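Grundside – living room and laundry corner

We repainted the downstairs room at Grundside in July and have been putting it back together a bit at a time. This page is for the family members who asked how it was coming along. Click any picture for the larger version.

The floor is the part people ask about most. It's a light gray-beige laminate with a wood-grain pattern, and the planks run on the diagonal. That meant more cuts at the walls and around 200 dollars extra in boards, but the room feels wider for it.

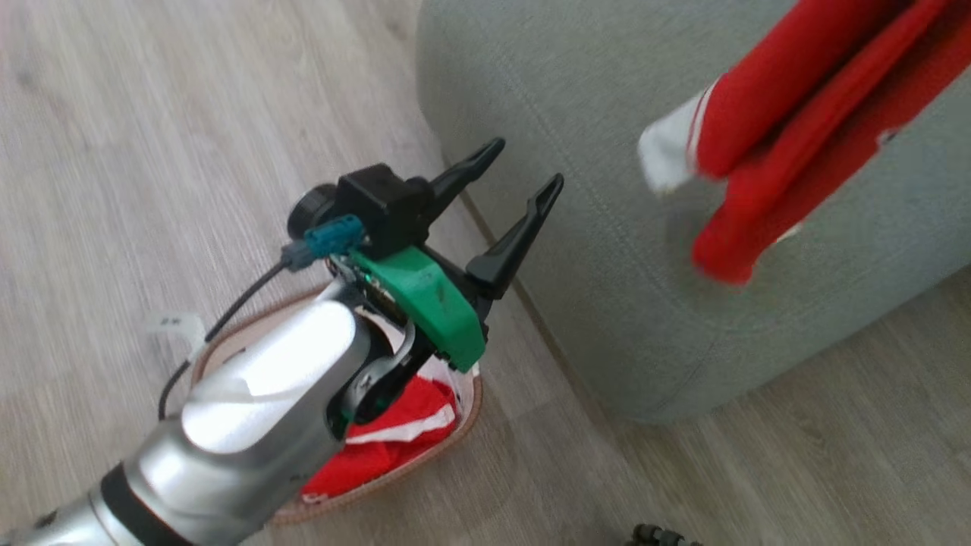
Baskets have done more for the place than shelves did. The round woven kind sits on the floor and takes whatever needs folding – dish towels, napkins, the red and white cloth. We empty it when it gets full.

Still to do: felt pads under the gray furniture, baseboard on the window side, and a rug if we can agree on one. The Lalar sample is too dark and the Makell one sheds.

Gallery last updated 2024-03-23.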